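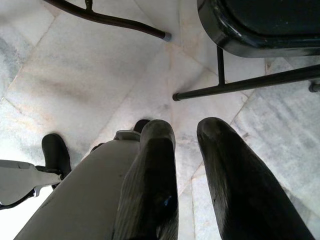

VESHOLM, 02/11/2021

Building Materials and Finishes
Unit 5: Natural stone floors -- selection, laying and care
Course leader: Geert Claeys
Practical sessions: Müzeyyen Ersoy

Scope of the unit

These notes accompany the lecture on stone flooring and should be read before the first practical session. They deal with marble laid indoors over a solid base. Slate, granite and outdoor paving are covered in Unit 6 and are mentioned only where a comparison is useful.

1. What marble is

Marble is limestone that has been changed by heat and pressure within the earth. It consists mainly of calcite, a fairly soft mineral which reacts with acids. The veins are formed by other minerals, such as clay or iron oxides, that were present in the original rock. Grey veining is common in white marble. Warmer tones, from beige to pink, are usually linked with iron, although a similar colour may also come from staining after the floor has been laid. Students should not assume the cause from colour alone.

In the trade the word "marble" is applied loosely to any limestone that will take a polish. A specification should therefore name the stone type, the quarry and the finish.

2. Choosing slabs

Variation between slabs is normal. The supplier's sample shows one small piece, and the client should be invited to view a larger selection before the order is confirmed. Slabs from several crates should be mixed during laying so that a change in tone does not appear as a hard line across the room.

Where a pattern of veins is to run from slab to slab, the pieces must be numbered at the yard and a drawing supplied to the fixer. This adds considerably to the cost.

3. Setting out

Two layouts are considered in this course: square to the walls, and diagonal.

The square layout is simpler and produces less waste. It does, however, make any wall that is out of true very noticeable, as the cut slabs along it will taper.

The diagonal layout draws the eye away from uneven walls and can make a narrow room seem wider. Every slab at the edge must be cut at an angle, and the order should allow for this. Setting out begins from two centre lines at right angles, from which the diagonals are struck. The lines must be checked before any adhesive is mixed.

4. Base and bedding

The base must be dry, sound and level. New screeds should be tested for moisture, and the reading entered in the site record. White adhesive is required beneath pale marble, as grey cement may show through the stone. The adhesive is spread over the full area of the slab -- spot fixing is not accepted in assessed work.

5. Joints and grout

Joints should be narrow and even. A pale grout suits white stone, but it will darken in busy areas unless it is sealed. Movement joints are to be carried through the stone wherever they occur in the screed below.

6. Care in use

Vinegar, lemon juice and many bathroom cleaners will etch a polished surface. Etching is damage to the stone itself and cannot be washed away; it has to be repolished. A stain, by contrast, lies within the pores and may respond to a poultice. A neutral soap is suitable for regular cleaning.

Preparation for the practical session

Read the Sönmez case study in the course folder and prepare a setting-out drawing for the entrance hall, using the diagonal layout. Drawings are to be handed to Doğukan Ağca at the workshop office. The written assignment is due in January.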